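Bench Technician, Desktop Teardown and Rebuild
Rokono Refurbishing – Enville workshop
Reference 1471

Rokono takes in retired office desktops and workstations, strips them to the level the order calls for, tests the parts and rebuilds complete units for resale. We are hiring two bench technicians for the Enville workshop, starting in August. The positions are full time and on site. Remote work is not available.

The workshop processes nearly 70 towers in a normal week. Most arrive on pallets from a single source, Cárdenas Office Leasing, and come from a small number of chassis families, so the work is repetitive and the procedures are written down. Mixed lots also come in and have to be identified and sorted before anything is opened.

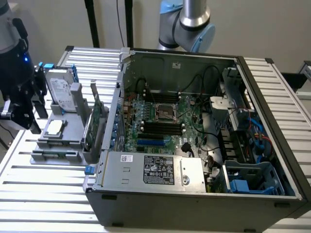

WORK AREA: TOWER BENCH

Towers are worked lying on their side, panel off, with the open side up. The bench top is slatted aluminum. Small screws will go through the gaps, so fasteners are placed in a magnetic tray as they come out. A unit at the stage shown has an empty CPU socket, with the power supply and drive cage still in the chassis and cables in place.

Duties

Record the chassis serial and power supply rating in Wineo, our inventory system, before removing any part.
Remove processors, memory, drives and power supplies in the order given on the job sheet.
Inspect sockets for bent pins and contamination under magnification. Damaged boards are tagged and set aside. Technicians do not attempt pin repair unless signed off for it.
Route and secure SATA and power cables on rebuild so that the side panel closes without pressure.
Run the power-on and memory tests and attach the printed result to the unit.

Requirements

One year of hands-on work with desktop or server hardware, paid or unpaid. Good close vision, corrected if necessary. Able to lift 50 pounds to bench height. Consistent use of a wrist strap – this is checked. Certification is welcome but does not replace the bench test.

Hours and pay

The shift runs from 7:00 a.m. to 3:30 p.m. with a half-hour unpaid lunch. Pay is hourly and depends on the bench test result. Paid training lasts 9 working days under Esi Agyeman, bench lead.

To apply

Send a resume and a short list of the machines you have worked on to Trevor Lockwood, Workshop Manager, Rokono Refurbishing, Unit 83, Enville. Quote the reference number. Selected applicants will be invited to a two-hour bench test. Tools are supplied – closed-toe shoes are required.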